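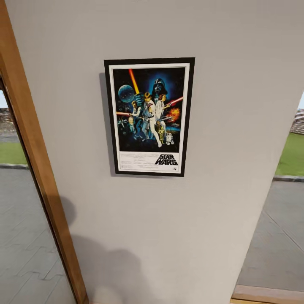

Camera Trials in Simulation: Nestent vs. Carrasco

Both vendors say their simulated camera is good enough to choose real hardware by. We have our doubts. The same robot model got each camera and 30 runs apiece, and we kept the views we argued over.

The poster wall, rendered. The Star Wars logo reads fine, but the small credit text under the artwork is mush. So much for "label-ready."

The robot's shadow is big and dark on the lower wall. It looks convincing. Whether it would throw off a real depth camera is a question neither sales sheet touches.

Nov 26, 2022

Recent items
Dillico gripper: 1,000 picks, 3 broken pads
Is the Pildale controller worth the wait?
6 arms we sent back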